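Hotel amenity boxes - restock or leave it?
Housekeeping & Short Stay Hosts > Bathrooms

gumtree_linen
Posted Tuesday
Need opinions quick, got a changeover at 3. We swapped the loose toothbrush stuff on the vanity for those little bamboo boxes with the drawer. Look great. Guests love em. Problem is the drawer. Half the guests take one packet, half take the lot, and the girls are spending ages opening every box and fiddling with the envelopes so they sit right. 21 rooms. Adds up.

Do you top up every stay or only when it's empty?

saltbush77
Every stay. Open drawer, look, fill, shut. If a guest opens it and there's one sad envelope they think someone's been in it.

twosinks
Only when low. You're throwing money at people who pack their own toothbrush. Most do.

gumtree_linen
See that's my problem, I agree with both of you lol

saltbush77
What's in the drawer? If it's just dental it should take ten seconds. If you've crammed combs and razors and shower caps in there too then no wonder.

gumtree_linen
Dental in paper envelopes, plus whatever fits. Long plastic packets are the pain, they catch on the envelopes when you shut it. Ours came from Semine, the boxes I mean. Envelopes are from a different mob so nothing's quite the same size. Similar setup, bamboo box bang in the middle of the counter, envelopes stacked back to front so you can read them.

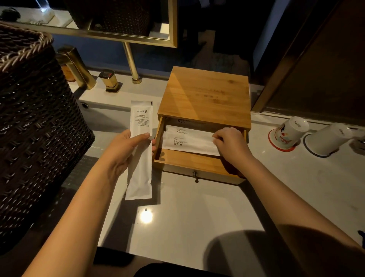

Saltbush77 is right about ten seconds but only if the packets are all the one length. We had the Loltico boxes and the drawer was too shallow, everything bowed up in the middle and jammed. Ended up standing the long ones in a glass beside the tap. Looked alright.

twosinks
Glass beside the tap gets splashed. Then you've got spotty packets and you bin them anyway.

saltbush77
Put it on the other side of the basin then??

twosinks
On a 50 cm bench? Where. There's the soap dish, the box, the tissue thing and the guest's own toiletry bag. No room

gumtree_linen
Benches are decent here, not the issue. Staggering them so the words show is what takes the time. Wondering if I just chuck them in flat.

paperbark_lou
Stagger them. Guests from overseas can't always tell what's what and they'll tear open three to find the toothbrush. Label up, facing the front. Our supplier (Sakalauskas) prints on one side only so you do have to turn them all, annoying but theres no way round it.

twosinks
Or leave the box off and have it at reception. "Forgot your toothbrush? Ask us". We went from a carton a fortnight to about 40 pieces a month.

paperbark_lou
Fine for a motel. At 11 at night I am not getting dressed to ask for a toothbrush.

saltbush77
^ this

gumtree_linen
No reception after 8 so that's out. Ok. Going with topping up every stay, envelopes staggered, long packets laid along the side. Anyone know if the Gruta boxes have a deeper drawer?

paperbark_lou
Bit deeper yeah. Knob comes loose but, bring a screwdriver

twosinks
Still reckon your wasting stock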